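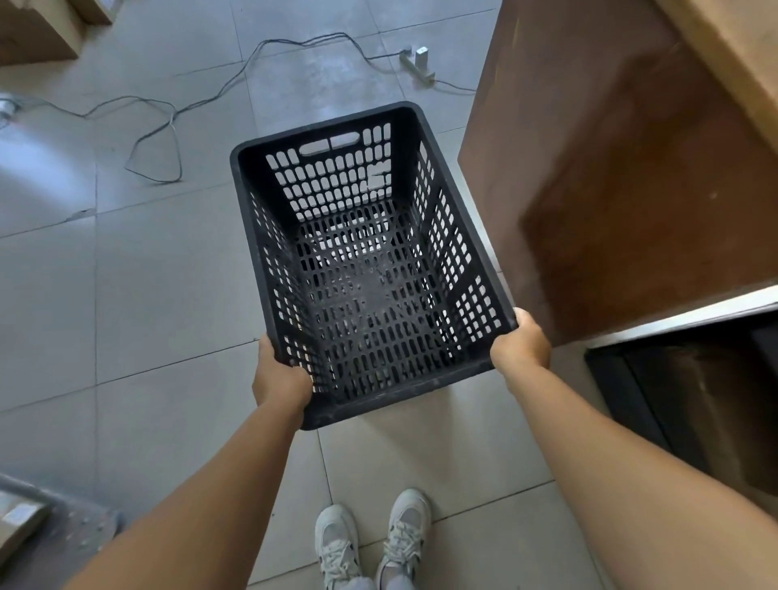 What the open day left out

The part of the Flelevmont open day that stayed with me was a person holding a black plastic basket. Visitors had come to the Motport site for the robots, and the robots got most of the afternoon. But the first thing on the programme was human work: pick up an empty basket, hold it out by its corners, carry it between the furniture, put it down, go again.

The firm wants machines that can tidy a stockroom, and it teaches them with footage of people doing the job. We were told a carrier may do 200 runs in a shift. I tried 9 and my forearms knew it.

I think the firm was right to put this first, and wrong to hurry past it. The talk gave the carrying three minutes. The slides on the Sedside arm, which will one day lift the same basket, ran to 56.

That balance is off. A basket with slots in the walls and floor is simple to us. We see the tiles through it and know they are not part of it. We step over a cable without a thought. All of that has to be shown to a machine, many times, by someone whose arms get tired. If the skill is worth copying, then it is worth paying for properly, and I would have liked to hear a wage.

I asked. The answer was that pay is handled by Jankauskaitė, the agency that supplies the carriers, and that I could write to them. I have done so, and will print the reply if one comes.

The robots were good, by the way. The Sedside arm was slow and careful, and people clapped. I clapped too — but I would go back in February for a longer session on the carrying, with the carriers doing the talking.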